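Punovstead support desk
Ticket 285: Grasp planner picks a new target after the hand is already moving
Component: Kivley planner, perception bridge
Status: Open (reopened)
Reporter: Abdul-Rahman Tsikata
Opened: December 10, 2018

Summary
The planner commits to a brick, starts the approach, then swaps to a different brick part way in. The log shows a clean run each time. I don't think it is one.

Steps to reproduce
Load the default brick sorting task. Set the target colour to yellow. Start with bricks close together, several of them yellow. Watch the target ID in the planner log while the hand comes in.

Expected
Target ID stays the same from commit to grasp, or the planner stops and says why it is changing.

What happens
The ID changes with no warning. The arm follows the new target and the old one is dropped without an entry. The run is marked as a success if any yellow brick ends up in the fingers.

Log extract
plan: commit target 3
plan: approach start
track: update target 3
track: update target 8
plan: grasp close
result: success, retries 0

Comment from support
Looks like a lighting problem. Please recalibrate the camera and try again. Closing for now.

Comment from reporter
Reopening. Camera recalibrated, same fault on the next run. I would like to know what in the log suggested lighting, as I can't find it. The track confidence doesn't dip before the swap, and I'd expect it to if the light were to blame.

Comment from support
Could you try the Koskela tracker in place of the built-in one? Several users have found it steadier.

Comment from reporter
Tried it. It swaps less often but it still swaps, and it is slow enough that the hand may simply be arriving before it gets the chance. That isn't a fix. I have gone back to the built-in tracker so we are all talking about the same thing.

What I did find is that the tracker hands out IDs again whenever the hand hides part of a brick. The old ID is kept for 2 updates and then given to whichever blob of the same colour is nearest. The planner never checks that the position matches the one it committed to. I put a print in the bridge and the jump is plain - the centre moves further than any brick could have been pushed in that time.

Comment from support
Sostotwood release has a smoothing setting that should help with this. Set it to high.

Comment from reporter
Smoothing spreads the jump over more updates. The arm still goes to the wrong brick, only more gently. I've left it off.

I'd ask for two changes. The planner should store the position at commit and refuse an update that lands too far away. The result line should report the committed ID and the grasped ID separately, so a wrong pick can't pass as a good one.

Comment from reporter
The reply that my layout is "not typical" doesn't persuade me. Sorting means bricks near other bricks, and a tracker that only copes when they are spread out hasn't been tested on the job it is sold for. On my board there are yellow pieces in a group near the back right, right by where the fingers come in, and more yellow plates stacked near the right edge, so a colour-and-distance match has plenty of wrong answers to choose from. Please run your own test on something this crowded before closing the ticket again. 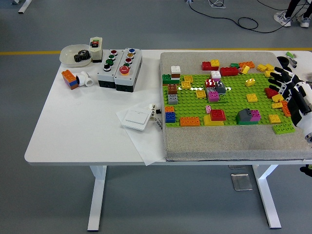
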